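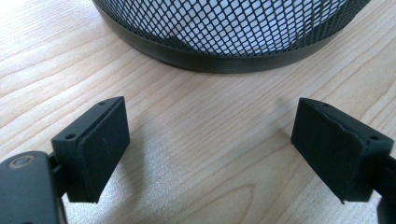

July 16, 2019

Tracking on the wrist camera, Mullora branch. Carried on with the pose drift on the mesh bin.

Yesterday's replay put the estimated path well off where the hand really went during the approach. Same recording today with the feature overlay switched on. Most of the matches land on the mesh, and a good share of them are wrong. Every diamond looks like the one next to it, so the matcher slides along by one cell and is quite happy with itself. The error is always sideways and close to a whole number of cells, which fits. The white showing through the mesh makes the corners very strong, so they beat everything else when we rank by score.

The table gives us much less. The grain is there and it is good texture in principle, long wavy lines and an oval loop near the gripper, but the contrast is low and the detector drops most of it at the current threshold. Some of what survives is glare on the varnish, and that moves with the camera.

Also found that the finger mask is too small. It was drawn for the old pads. The screw holes along the top of both pad blocks come through as features, and so does the screw head on the left arm. They stay put in the image, so they pull the estimate towards "not moving". The ragged strip on the right pad gives a whole row of them. Redrew the mask by hand with a wider border and saved it next to the old one. It needs to follow the finger opening properly, at present it only knows open and closed.

Changes tried, in this order:

Ratio test tightened. Removes bad matches on the mesh, but leaves too few overall and we lose tracking when the hand gets close.

Grid bucketing, with a cap of 7 features per cell. Much better. The mesh can no longer take the whole budget and the grain gets a share. Lost tracking once, at frame 261, and recovered after 5 frames.

Bucketing plus new mask. No loss on the same recording. Sideways jumps down to two, both small, both while the rim fills the upper part of the view.

Tried lowering the detector threshold on top of that. More grain points, more glare points, no real gain. Put it back.

The base rim might be worth using. It is a clean dark arc against pale wood and would fix the bin's position without touching the lattice at all. The Altbridge code has an ellipse fit, but it wants the full outline and we only get the front part of the curve up close. Not starting on that until the mask is done.

Config is in the Flolov repo under tracking, bucketing on by default. If you pull it, rebuild the mask cache first or it will quietly load the old one. That cost me most of the morning.

Still to do: mask driven by finger width, rerun the other bin recordings, check whether the IMU weighting is hiding any of this.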